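Last updated 2021-10-14

Dish rack, two-tier black wire. Bench notes.

Picking this up from the Whitlock notes, which claim the two-tier rack is "better in every way" than the old single. I don't buy it yet. Better for plates, probably. The lower tier is where I have doubts, and the Whitlock notes have one line on the lower tier and it says "bowls and misc." That covers a lot of misc.

Set so far: three plates, the cream bowls, the little blue and white bowl, two tumblers (one pink, one amber). Plates went up top without any argument. The slots up there lean them back a bit and they stay apart. Fine. I'd have been annoyed if a plate rack couldn't hold plates.

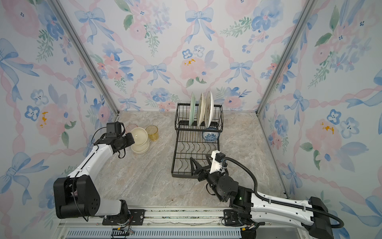 Does loading order matter? Mostly for the bowls: with the plates in first you have to reach in under them, and it's easy to knock a rim.

I went back and forth on that. The Palham sheet says load from the top down so drips from the plates don't land on clean glass. Sounds sensible until you think about it for a minute, as the plates will drip on whatever is under them no matter which went in first. What would change things is where the glasses sit relative to the plates, and the sheet says nothing about that. I'm ignoring the Palham order for now and going with whatever lets a hand get in and out.

Slot spacing. Measured between wires on the lower tier with the steel rule: 40 mm at the widest. Took it at 2 places and got the same number, so I believe it. A saucer would be loose in that. The deep cream bowls are a different matter, they want to roll.

Things I'd like to be true but haven't shown:
- bowls on their sides drain as well as bowls upside down
- the wavy dividers do anything at all for a round base
- tumblers can share the lower tier with bowls without touching
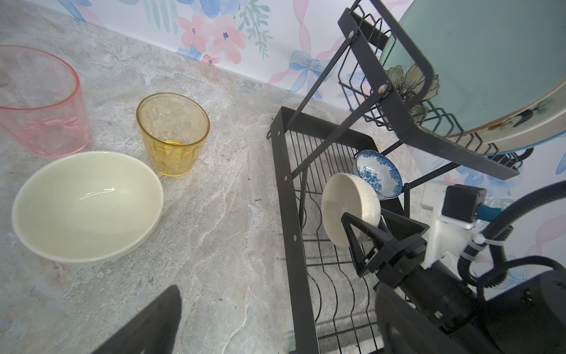 Bowls are the weak point of any rack and I'd say that about the expensive Sovlow one too. A bowl has no flat side worth the name, so it ends up leaning on something, and usually that something is another bowl. The cream one on its side in the lower tier, just in front of the blue flowered one, shows the trouble pretty well: its base ring faces right and the wires only have the lower part of it to work with. Might drain. Might also leave a puddle in the curve. I want to see it after a proper wet load before anyone writes "holds bowls" on the summary page again.

Side note on the two silver bolts where the plate holder joins the side bar. These are what sets the angle of the top tier. Prerik's leaflet says finger tight, which I think is asking for a slow sag with heavy plates. Next round: nip them up with the driver, mark the heads with a paint pen, look again in December. If the marks haven't moved I'll take it back.

Also the front bar. It sits flat on the counter, so anything running forward stops there and stays there. No tray under this one. The old single had a tray and everyone complained about emptying it, and now I expect everyone to complain about wiping the counter.

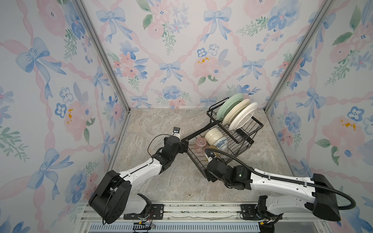

So the plan is 2 loads, same dishes, one with the bowls on their sides and one with them turned over as far as the dividers allow. Same wait each time, then wipe each piece with a dry paper towel and compare. Crude – but the last write-up went on "looked dry" and I don't trust that from anybody, me included.

Glasses: rims down, kept off the bowls if there's room. If there isn't room, write that down too. A rack that takes the whole set only when you pile it is a smaller rack than the leaflet says.

To do
- find the other steel rule, this one is bent at the end
- paint pen
- ask Palham where the top-down order came from, whether anyone tested it or just liked it
- Whitlock notes: change "better in every way" to "better for plates" until we have the bowl result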